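We use cookies to remember your settings and to count visits to this page. By continuing you agree to our use of cookies. Accept | Manage settings

Robot teaching operators wanted (paid, part-time, no experience needed)

Mamex is looking for 30 people to help us teach robot arms to do small kitchen jobs. The work takes place in our training room in Festamham and starts in November. You do not need to be an engineer and you do not need to have touched a robot before. You need patience, steady hands and the wish to do a simple thing well many times.

What the work is

Our project is called Marikar. Its goal is a learning system that can handle ordinary kitchen things on a table: plates, cups, mugs, racks, small appliances. The system learns from examples. Each example is one recording of a person guiding the arm through one short job, from the start position to the end position. When there are enough good examples of a job, the system is trained on them and then tries the job alone.

So your job as an operator is to make these examples. You sit beside the table and guide the arm with a hand controller. You press the pedal to begin the recording, you do the job, you press the pedal again to finish. After this you put the things back in a new arrangement and you do the next one. An example takes between one and two minutes when you are used to it. For the first phase of Marikar we want 2550 accepted examples, divided between all operators.

The jobs are written on cards. Here are some of them, in the words of the card:

Hang the mug on the free peg.
Put the plate upright in the rack.
Open the oven door, place the object inside, close the door.
Move the small object onto the plate.
Take the plate out of the rack and lay it flat on the mat.
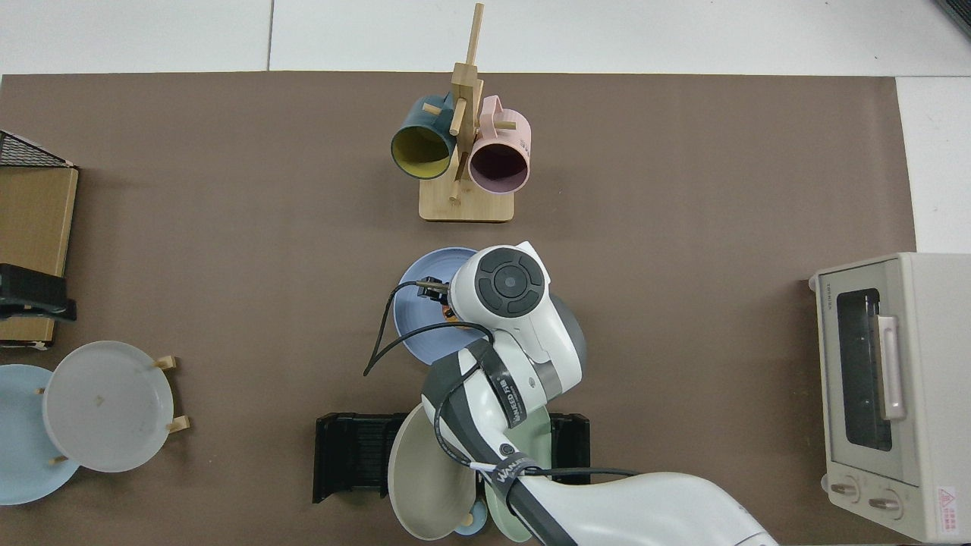
Training table at Festamham, with the gripper over the light blue plate and an orange object between its fingers.

The same card is done many times, but never in exactly the same way. We ask you to change where things stand, which colour of plate or mug you choose, and from which side the arm comes. If the pink mug hangs always on the right, the system will learn that mugs on the right are pink, and this is not useful for anybody. Please also do not hide your small mistakes. If the gripper slips and you correct it calmly, we want to keep this recording. If something falls on the floor, you mark the recording as failed and start again. You will not be blamed for failed recordings, and you are paid for this time also.

What a shift looks like

A shift is four hours. You work in pairs: one person guides the arm and the other person arranges the table, reads the card and writes the result in the log. Every 30 minutes you change roles. There is a longer break in the middle, with tea, coffee and a place to sit away from the machines. Most operators do 2 shifts a week, but we can discuss more if your schedule is flexible.

Before your first real shift you have a paid training day. We show you how to move the arm slowly, how to open and close the gripper, how to use the stop button, and how to check a recording on the screen. At the end of the day you make a few practice examples and we look at them together. Some people find the controller strange in the first hour. Usually it becomes easier after lunch.

Pay and conditions

– $33 per hour, including the training day and all breaks
– Payment every two weeks by bank transfer
– Fixed-term contract for the first phase, with the possibility to continue in the second
– Travel costs inside the Festamham area are paid back with a receipt
– The chair and table height can be adjusted for you

Who can apply

You must be 18 years or older and allowed to work in the country. You must be able to sit and use both hands for 30 minutes at a time. Left-handed people are very welcome, and we have a controller for each hand. You should read English well enough to follow a short card and to write one or two clear sentences in the log. Normal or corrected vision is needed, and because the things on the table are sorted by colour in some jobs, please tell us if you see colours differently. It is not a reason to refuse you. We will simply give you other cards.

We are glad to receive applications from people who have worked in kitchens, in sewing, in packing or in care work. They often have a very good feeling for how an object should be held.

What we record

The cameras record the table, the arm and sometimes your hands when you arrange the things. The controller records its own movement. We do not record sound. Your face is not needed for the project, and if it appears in a recording we will remove that part before the material is used for training. Recordings are kept under an operator number, not under your name. You will receive a consent form with the full text before the training day, and you may ask us any question about it before you sign.

How to apply

Send a short message through the application form on the Mamex site with the title "Marikar operator". Please write which hours are possible for you, which hand you prefer, and a few lines about yourself. A CV is welcome but it is not obligatory. Applications close on 26 October 2026. We answer everybody, also when the answer is no.

If you are invited, you come for a short visit to see the room and to try the arm. The visit takes less than one hour – wear sleeves that can be rolled up.

Related items
Mamex and Taltetti begin shared work on table tasks
Log writer for robot recordings, Festamham (part-time)
How we check an example before it is accepted
Marikar: questions from our first operators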